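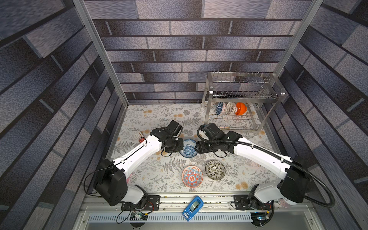 The acceptance test for the Trolell ran to 40 bowls, and Agathe Vidal had been sent by Chauvin to watch all of them.

Chauvin owned canteens. It wanted a two-armed unit that could put crockery into a rack overnight, and Paltgate had offered one at a fixed monthly price, arms, enclosure and software included. The brochure gave a failure rate. Vidal had underlined it in pencil and written "on what cloth?" in the margin.

"Patterned," said Ysaline Marchal, when the question was put to her. She had set up the test cell and would be signing for Paltgate. "Plain surfaces are too easy. If it can find a bowl on ferns and flowers it can find one on your steel counters."

"Steel reflects."

"Then that is a second test."

Vidal wrote this down. Clause 6 of the draft contract allowed for a second test at the supplier's cost, and she noted the clause number beside it.

The procedure was simple. Each bowl was to be lifted, carried to the rack and left on edge between two wires. A bowl placed flat counted as a failure. A bowl placed on edge but touching its neighbour counted as half, a ruling that had taken most of the morning to agree by email. Marchal said "start" aloud before each run, although the unit took its instruction from a key.

The first runs went as the brochure said they would. The left arm came in over the rim, the right arm met the bowl from its own side, and for a moment neither moved. Vidal timed the pause. She asked what it was for.

"They're agreeing," said Marchal.

"On what?"

"Who has it. Each gripper reports its load and the controller waits until the two figures make sense together. On the old Trinus firmware there was no wait, and both of them let go."

"How often?"

"Often enough that there is a wait."

By half past three they had reached bowl 31, and it went wrong. The right gripper closed, the left one opened, and the arms stayed where they were. The log on Marchal's screen printed the same line eight times and stopped. She did not touch the key.

"You may intervene," said Vidal. "It would be scored as a failure."

"The timeout is 40 seconds. I'd like it to have them."

They waited. Vidal looked at the log and then at the bowl. At 38 seconds the left gripper closed again, the right arm shifted its hold a little lower on the rim, and the bowl went up and across and into the rack, on edge, clear of the one beside it.

Vidal went back through the procedure for a rule on hesitation. There was a rule on breakage, and one on power cuts.

"I have to put something," she said.

"Put the time."

She put the time. In the remarks column, where she had so far written nothing, she wrote "recovered unaided", looked at the second word and let it stand. Then she worked out what 38 seconds would cost over a night of nearly 2000 bowls if it happened once in every 31, and wrote that down too, with the working shown.

"Is that a pass?" asked Marchal.

"There are nine left."

"Start," said Marchal, and pressed the key.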